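**Bendthorpe, November.** For immediate release

# We taught two robot hands to be gentle with a balloon

I'm Ekow Amissah, and I look after the two-handed handling work at Cevico. We've got a new result out this month and I'm far too pleased with it to write this in the third person, so you're getting it from me.

Our method is called Brenum. Most training for robot hands tells each arm where to go and leaves it there. Brenum has the two arms share one running guess about how much the thing on the table will give if you press it — and each hand slows down when that guess gets shaky. That's most of the idea! The maths is longer, and Kobina Alhassan wrote nearly all of it.

We picked balloons because they're cheap, they roll, and they let you know straight away when you've got it wrong. The robot has to work near one with a soft cloth, steady it with its fingertips, and manage a pair of scissors close by without bursting it. We gave it 275 practice runs shown by a person, then 25 fresh trials on balloons it hadn't met. Our older method, with the arms planning separately, got through 14 of those without a pop or a dropped tool. Brenum got through all but two, and both of the failures were dropped scissors (Seidu Quaye has had words with the grip settings).

"I'd expected the shared guess to make everything slower," says Aslak Fjeld, who ran the trials. "It did for the first few seconds, and then the arms stopped waiting for each other and I had to go back and check the logs."

It's early days. We've only tried one size of balloon, the lighting was kept the same throughout, and a full run still takes about 11 minutes, so please don't write that it's ready for hospitals. We'd like to try soft fruit next, and bandages after that.

The paper, the code and the trial logs are free to anyone who asks. Write to Tetteh Laryea at the Cevico press desk, who can also set up a call with me or a visit to the Opoku lab. Mornings are best. 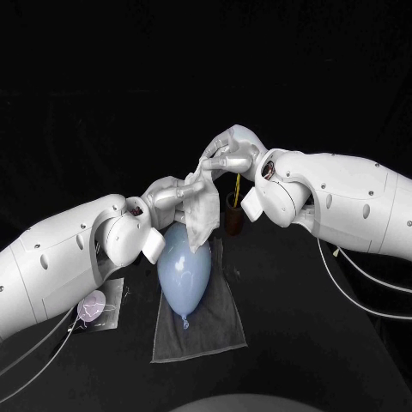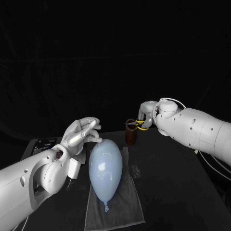 *Two-handed work over a pale blue balloon: with a white cloth (first picture) and with yellow-handled scissors (second picture). Pictures: Cevico.*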